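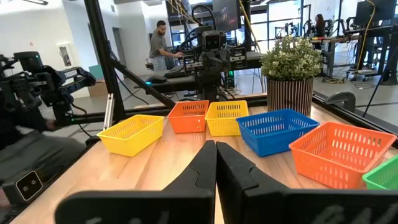
Slide 1. Slotted plastic baskets in yellow, orange, blue and green.

Color as a label: speaker notes
Stores and Records session, Verkwood
Speaker: Thư Đặng. Slides: Booker Szabo.

Slide 1, title
Leave the slide up while people sit down. Introduce self and Booker. The talk covers color used as a code on containers, folders, tags and shelf edges. Screen graphics are left out except for one remark at slide 8. Questions at the end, but take short ones about terms as they come.

Slide 2, terms
Three terms, used the same way all through.
Code: the agreed list that ties a color to a meaning.
Carrier: the thing that holds the color, such as a tag, a lid or a strip of tape.
Reader: the person who has to act on it.
Most faults reported as "people ignore the colors" are faults in the code or the carrier. Give the Flestden case in one sentence and say it comes back at slide 6.

Slide 3, what color does well
Color is fast for search. If a reader knows the target is yellow and few other things are yellow, the time to find it changes little as the shelf gets fuller. The gain drops when neighboring colors are close to the target in hue or lightness. It also drops when the reader doesn't know in advance which color to look for and must work through a legend first.
Point to the two curves. The upper curve is search by printed text alone. The axes have no units on purpose; the drawing is schematic. Say so before somebody asks.

Slide 4, what color does badly
Color carries no order that readers agree on. Ask a group to rank blue, green, orange and yellow from low to high and the answers will differ. Lightness does carry order, so one hue in steps from pale to dark can stand for a quantity. Different hues should stand for kinds.
Color also has no name on the phone. Two people will use "orange" for different things at the yellow end. If the code will be spoken, test the names separately.

Slide 5, how many colors
Practical limit for side-by-side comparison on good carriers: 12. This is our own working limit at Verkwood and should be given as that. For recognition from memory, with no reference nearby, plan for far fewer. The reader on a ladder has no reference nearby.
Expected objection: paint charts hold hundreds of colors. Answer: a paint chart is read with the samples touching each other, and nobody has to recall what any of them means.
If more categories are needed, use a second mark. A letter or a plain shape on the same carrier multiplies the range and can be read in a photocopy.

Slide 6, Flestden
Background. The Flestden store held 1283 labeled containers when Đạt Vũ did the audit in April. The code had grown by request. Each section could ask for a new color, and no color was ever withdrawn.
Findings, in the order on the slide:
- Two greens with separate meanings, bought from different suppliers. Side by side they could be told apart. On separate aisles they could not.
- Red meant "hold" in receiving and "priority" in dispatch. Items crossed between the two with the tag still on.
- The legend was posted at the main door only, and the posted copy was older than the one in the procedure.
Do not name the sections. The head of one of them is likely to be in the room.
Fix. The code was cut to the colors with a single meaning across the whole site. Everything else moved to text. Tags with a withdrawn color were replaced as the containers came up for use, so both codes were live for a time. This was the weak point of the plan. Next time we would block out the old color with a strip on the first day and replace the tag later.

Slide 7, light and aging
Two effects, often confused.
First, the light source. Two samples can match under one lamp and differ under another. This is metamerism. Check samples under the lamps in the building and, if the carrier goes outdoors, by daylight as well. Sodium lamps are the extreme case: under low-pressure sodium, hue is lost and only lightness is left.
Second, fading. Pigments do not fade at the same rate. A code that is well spaced when new can close up with age. Keep a reference set in a closed drawer and compare once a year. Vy Hầu keeps the set at Verkwood and has agreed to bring it; pass it around at this point. Ask for it back before slide 9.

Slide 8, readers
Inherited red-green deficiency is much more common in men than in women. Blue-yellow deficiency is rare as an inherited trait but may come with age or illness. Many of the people affected have found their own ways around it and have never reported a problem, so the absence of complaints is weak evidence.
Design rule: differ in lightness as well as hue. Yellow against blue is a dependable pair. Red against green of equal lightness should be avoided. So should orange against a yellowish green.
Quick check: photograph the carriers, convert to gray, print. If two tags look the same in the print, they need a second mark. The same check works for screen graphics, and that is all the talk has to say about them.
Do not ask anyone in the room to identify themselves.

Slide 9, writing the code down
The code sheet needs an owner, an issue number and a date. Printed swatches on an office printer are not a reference; the sheet should cite the supplier's part number for each carrier. State what an uncolored carrier means. Leaving it unstated was the most common gap in the sheets Toàn Vi collected for us.
Include the rule for withdrawal. A withdrawn color should stay out of use until 100 percent of its carriers are accounted for.

Slide 10, questions
Likely: cost of replacing tags, tape against printed labels, who approves a new color. For tape, refer to Booker, who ran the adhesion tests. The code sheet template is on the table by the door. Room must be clear by 3 p.m.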